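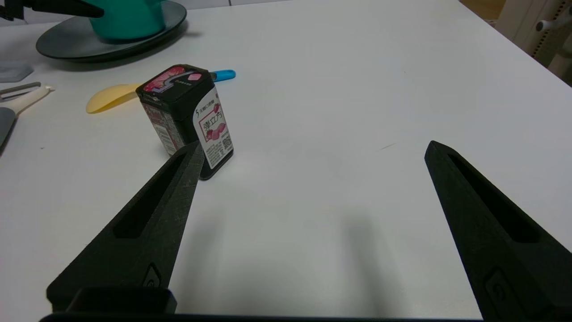
Can a robot clear my kitchen table yet?

Last updated: 2026-09-28

Lencho_507
Hello all. I am thinking to save money for one of these two-arm machines, the Hameo or the Stametti. My need is simple. After breakfast there is a cup on a plate, a peeler, a spoon, maybe a small box of candy. I want that everything goes to its place while I work. Is it possible today, or must I wait?

furkholm_fan
Wait. In June I watched a Stametti put away cups at a trade show. Cups were very good. Then they gave it a peeler and it tried four times.

cmontes
I do not agree completely. In our shop we have a Furkholm for packing small boxes, 200 in one shift, and I must correct it only a few times. A box standing up is easy work: flat sides, and it does not roll.

furkholm_fan
Your boxes are all the same and come in a line. On a kitchen table the spoon lies behind the box, and if the finger comes in a little low, the box falls down.

cmontes
Yes, this is fair. For us a fallen box is also the most common problem. But a person can learn to put things with some space between them.

Lencho_507
If I must arrange the table for the robot, I can also clear it myself, no?

oldpliers
For thin things lying flat, look at the shape of the fingertips before you look at the price. Wide soft tips are good for cups and bad for a peeler handle. With narrow tips I had less trouble, but plates were slow.

Lencho_507
Thank you, I did not think about the tips. Does somebody know if the Hameo tips can be changed at home?

cmontes
On the older model yes, with two screws. For the new one I will ask and write again.

Consuelo Montes

157 shares | 9 comments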